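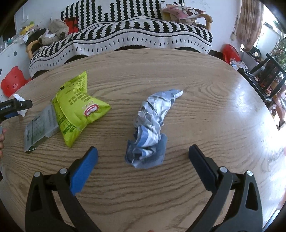 Do I need to sort the trash on my coffee table before I clear it?
A little, and it takes less time than you'd think. Pull out the cardboard, check every packet for anything still inside, and the rest can go in one bag. The table in my living room gets cleared this way most evenings and it's a ten-minute job, tops.

I should say up front that I am a snacker and so is everyone who visits me. My friend Hye-jin Hyun can get through a movie and leave a ring of wrappers behind her like a tide line. And then there are the deliveries, which get opened at the table because that's where the sofa is, and the sofa is where I am. So wrappers, bags, torn boxes, tissues, all on one round table. I used to sweep the whole mess into a bag with my forearm, until I threw out a gift card with 247 dollars on it (still hurts!) inside a box I hadn't looked into. Now I do it in order.

What you'll want
One bag for trash. A paper sack or an empty box for recycling. A damp cloth and a dry one. If your table is real wood, a small bottle of wood cleaner - I use Lullero because it doesn't smell like a fake lemon, but dish soap in water works too.

Step 1. Tissues first
Pick up the used tissues before you touch anything else and get them straight in the trash. They stick to things, they hide under things, and one tissue in the paper recycling makes me feel guilty for the rest of the night. Then wash your hands if anyone in the house has a cold.

Step 2. Open up every packet
Those flat little cartons that look empty? Squeeze them. Look in. I've found batteries, a warranty card, a spare screw for a lamp I'd already given up on, and half a cookie. Anything with a flap gets opened all the way.

Puffy snack bags are the other ones to check. If there's a handful left, fold the top over twice and clip it, or just eat it (you know you will). If it's empty, press the air out from the bottom up, so it doesn't take up half the bag.

Step 3. Flatten the wrappers
Long crinkly wrappers spring back open the second you let go. Smooth one out on the table, fold it in half lengthwise, then tie it in a loose knot. It stays put! Jocelyn Li taught me this when we shared an apartment and I have been showing off with it ever since. You can also stuff the small ones inside a bigger empty bag and twist the end.

Crumbs will fall out while you do this. Let them. You're wiping later.

Step 4. Tear down the boxes
Cardboard is the bulky part, so it deserves a minute. Find the glued seam, run your thumb under it and pull. If it won't give, rip it, it doesn't have to be pretty. Lay the pieces flat and stack them biggest on the bottom. 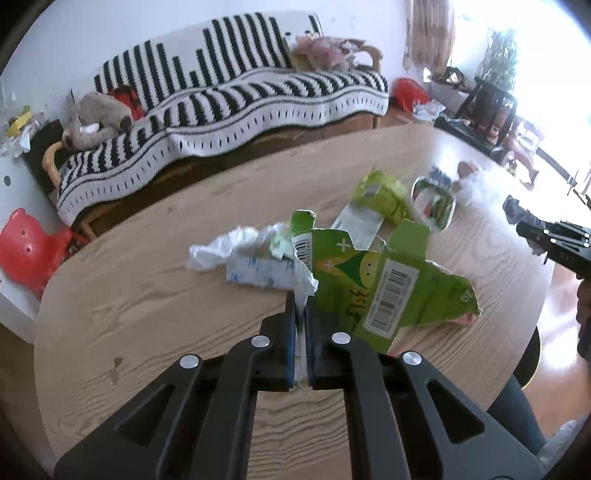
Torn flat and ready for the stack, with the barcode labels still on.

Before a box goes in the recycling, peel off or black out anything with your name and address. Barcodes on their own I leave alone unless I might return something, and then I cut that piece out and keep it in the drawer. Plastic windows and tape come off if they come off easily. Clear plastic tubs get a rinse and go wherever your town wants them, so check your local list. Mine changed in January and I was wrong for weeks.

Step 5. Look at the sofa too
Stuff migrates. Run a hand along the seat and behind the cushions, check under any throw, and pick up whatever has landed on the floor nearby. Crumpled packing paper is the big one in my house. I keep the cleaner sheets for wrapping glasses and recycle the others.

Step 6. Wipe, with the grain
Brush the crumbs into your hand or onto a piece of that cardboard. Then go over the top with the damp cloth, following the wood grain, and don't forget the rim, where sticky fingers go. Dry it right away with the second cloth. Little dark marks that stay put after a wipe may be in the wood itself, so go easy and don't scrub at them.

Step 7. Take the bags out now
Not after the next episode. I mean it. A full bag by the sofa turns into a footrest, and by 4 p.m. the next day you've added to it.

If you do this with a friend, have one person on cardboard and the other on everything else. Hye-jin always picks cardboard. She likes the ripping.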